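Home laundry

Home laundry is the washing, drying and putting away of clothes, towels and bed linens by the people of a household, usually with a washing machine. It differs from commercial laundry mainly in the size of the loads and in the mixed nature of what is washed: a single basket may hold bath towels, work shirts and dishcloths, each of which would be handled separately in a plant.

Equipment

Most households own or share one washing machine. Front-loading machines have a round door and a drum that turns on a horizontal axis, so that the load is lifted and dropped through a small amount of water. Top-loading machines hold the drum upright and use more water, although newer models without a central agitator have narrowed the gap. Drums are rated by the dry weight of a full cotton load. A rating of 6 kilograms suits one or two people, and larger families generally choose a bigger drum.

Smaller equipment includes a basket or hamper, a measuring cup, a drying rack and a shelf for bottles and boxes. In apartments these items are often kept in a bathroom, hallway closet or kitchen corner.

Detergents and additives

Detergent is sold as powder, liquid or single-dose packs. Powder usually contains a bleaching agent and is used for whites. Liquid dissolves readily in cold water and is preferred for dark and colored fabrics. Stain removers are applied directly to a mark before washing or added to the drum with the load. Fabric softener coats the fibers and is normally left out when towels are washed, as the coating reduces how much water they take up.

Packaging is often brightly colored so that products can be told apart on a shelf. A bottle and a towel of clearly different colors, such as red against navy, are also easy to pick out inside a pale drum, and a quick look before closing the door is enough to find anything that should not go through the cycle.

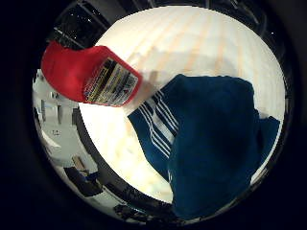
Sorting

Laundry is sorted by color, by fabric and by how dirty it is. The traditional division is into whites, lights and darks. Navy, black and deep red items are washed apart from pale ones for at least the first few cycles, when loose dye is most likely to come out. Towels shed lint and are best washed together – especially new ones, which can leave fuzz on smooth shirts and trousers.

Care labels give the highest safe water temperature and state whether an item can be tumble dried. Zippers are closed, pockets emptied and heavily printed shirts turned inside out.

The laundry area

A laundry area needs a water supply, a drain, a grounded outlet and a level floor. Light is often overlooked. A bright room makes stains easier to spot at the sorting stage, and pale walls and fixtures help spread the light from a window or a ceiling lamp. Strong light can also wash out pale surfaces, so that small, warmly colored objects stand out more than larger white ones.

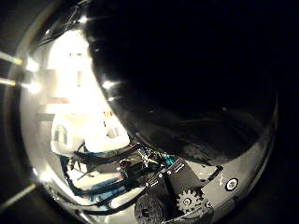

A brightly lit room with a small yellow-orange object near a white, boxy structure.

Open space in front of the machine matters as much as storage. A front-loading door needs room to swing, and a person kneeling or bending to empty the drum needs more still. Where space is short, a folding shelf is sometimes mounted at waist height.

Washing and drying towels

Terry cloth is woven with loops that hold water, and a full load of towels is far heavier at the end of a cycle than at the start. The drum should be filled loosely, with a hand's width of space left at the top. Spin speed has a large effect on drying time. A machine spinning at 800 turns per minute leaves noticeably more water in cotton than one with a faster spin, and the towels stay longer on the line or in the dryer.

Once out of the machine, towels are shaken to lift the loops and hung without overlapping. Decorative bands, such as woven stripes near the end of a towel, may shrink more than the terry around them. 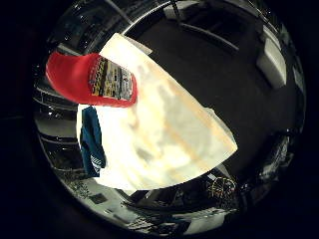
Puckering along a band can be reduced by pulling the fabric flat by hand while it is still damp. Ironing is rarely needed and flattens the loops. Dry towels are folded in thirds or rolled, and freshly washed ones go to the bottom of the stack so that the whole set wears evenly.

See also

Detergent
Drying rack
Linen closet
Terry cloth

Last edited 16 May 2018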